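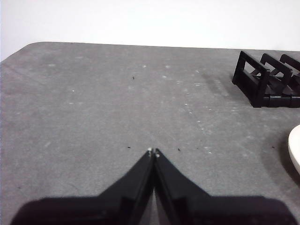
Figure 6.1. Two gripper fingers above a gray tabletop.

Chapter 6
Vehicles and Supply in Large-Map Games

Learning goals

After reading this chapter, the student should be able to:
describe the three values which control most vehicles in a military game;
calculate if a vehicle can reach its target and come back with one tank of fuel;
explain why a slow truck can decide a mission more often than a tank does;
write a simple supply table for a map of their own.

Words used in this chapter: fuel rate, crew seat, cargo seat, hull value, supply point, return distance.

6.1 Introduction

In the last chapter we studied the soldier on foot. We saw that the player on foot is limited by how far he can see and by how quickly he becomes tired. In the present chapter we put this same player in a vehicle, and both limits change at once. He moves faster, he sees less to the sides, and he makes a noise that the enemy can hear from the next valley. Students often think of a vehicle as a bigger weapon. For the designer it is better to think of it first as a way to move people, and only later as a thing that shoots.

All the tables in this chapter come from one teaching game, Vanar, and from its largest map, which is the island of Stallthorpe. The island has two towns, one airfield, and a long coast road that passes over the Jaramillo bridge. If you have not yet played the first mission, please do this before you continue. It takes one evening, and the text below supposes that you know the road.

6.2 The supply truck

The Steker is the standard truck of both sides in Vanar. It has two crew seats in the cabin and 24 cargo seats in the back, so it can carry a full platoon with one seat left for the commander. Its maximum speed on a paved road is 62 km/h. On grass it is much slower, and on the steep path behind the airfield it must be driven in first gear or it will slide back.

The truck has no weapon and no armor. Its hull value is low, and a short burst of rifle fire into the front wheels is enough to stop it. The soldiers in the cargo seats can not fire while it is moving. In the second version of the game they were allowed to do it, and the result was that players used the truck as a gun platform and left the armored car in the base. The designers then took this possibility away, and the armored car came back into use.

There are four variants: covered, open, fuel and repair. They share the same driving model. The fuel variant has no cargo seats, and when it is destroyed it damages everything that is parked close to it. New players like to put all four trucks together in one line, which is a habit they lose quickly.

6.3 Fuel as a clock

Most games show fuel as a bar which goes down. Behind the bar there is a number, and behind the number there is a distance. The designer should always work with the distance.

In Vanar, a full tank holds 1,365 fuel units. One unit is used for every 6 meters on a paved road. The truck can therefore drive 8,190 meters before it stops. The return distance is half of this, 4,095 meters. A player who drives farther than the return distance and does not find a supply point must walk home or steal another vehicle.

Now look at the map at the back of the book and draw a circle with this radius around the western town. You will see that the Jaramillo bridge is inside the circle but the airfield is outside. The mission text does not say a word about this. The player learns it when the engine dies, and from that moment he plans the road in a different way. In this sense fuel works like a clock, with the difference that the player can make it run slower when he switches off the engine.

A common mistake is to make the tank too large, in order not to annoy the player. Then the supply points have no meaning and no one defends them. The opposite mistake is also seen, mostly in student projects, where the truck stops before it has left the town.

6.4 Before you continue

Start the mission "Coast Road" and drive an open truck from the western town to the bridge. Write down the fuel value at the start, at the gas station, and at the bridge. Repeat the same drive on the grass next to the road. Keep both lists, as you will need them for the supply table in section 6.5.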